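**All-weathers or proper winters for a car that mostly sits?**

**slushpuppy_ns**
So it's November and I'm having the same argument with myself I have every year. My old Skadsides are done (cracking on the sidewalls, and the tread's not much better) and Jider Tire wants $309 each for the new ones. Times four, plus install, for a hatchback that goes to the grocery store and my mum's! I've been looking at the Amano all-weathers, which have the snowflake on them and everything. Can I just leave those on year round and get my Saturdays and my shed back? Tell me I'm not being an idiot.

**gravelroad**
You're not. I've run all-weathers for three winters in town and never been stuck. The plow comes by eight most mornings, and if it hasn't, I stay home and drink coffee.

**Honkin_Herring**
> if it hasn't, I stay home

Well sure, anything's a winter tire if you don't leave the driveway. I had all-weathers on our last car and they were fine in snow, no complaints there. Ice was a different story. I slid through the stop sign at the bottom of our hill with both kids in the back, nice and slow, plenty of time to think about it. Bought winters that week.

**gravelroad**
Which all-weathers though? They're not all the same, and if they were half worn that's half your answer.

**Honkin_Herring**
Honasovs, second season. Plenty of tread left. But fair, they weren't the Amanos, and I haven't driven on those.

**torquewrench_tess**
Do you own rims for the winters, slushpuppy? That's where the money goes. If you're paying the shop to swap rubber on and off the same rims twice a year, all-weathers start looking pretty good. If you've got a second set you can do it yourself in the driveway with a floor jack and a podcast. Please retorque them after a short drive, I've had a wheel come loose on me and I don't care to do that again.

**slushpuppy_ns**
I do have rims! Steelies, ugly as sin, came with the car. And Mum's place is at the top of a hill, now that I've read Herring's story. Ugh.

**gravelroad**
Steep hill or a Nova Scotia hill?

**slushpuppy_ns**
Steep enough that the mail doesn't go up it some days.

**gravelroad**
OK, I'll give you that one. Still think you'd be fine nine days in ten.

**Honkin_Herring**
It's the tenth day I buy tires for.

**menzies_r**
Rhona Menzies here, I'm on the valley board too so some of you know me. Check the classifieds before you pay $309 a tire. I picked up four Honasov winters last fall for $290, the whole set, from a fellow who'd traded in his car. Look at the date code on the sidewall and walk away if they're old, no matter how deep the tread looks.

**slushpuppy_ns**
Rhona, that's a steal! OK, change of plan. Used winters on the ugly steelies, and I'll message a couple of sellers tonight. If there's nothing decent in my size by the end of the month I'll go back to Jider and cry at the counter. 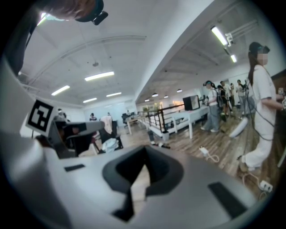 And gravelroad, if I end up with all-weathers after all, you're coming with me to Mum's on the first icy day. Bring the coffee.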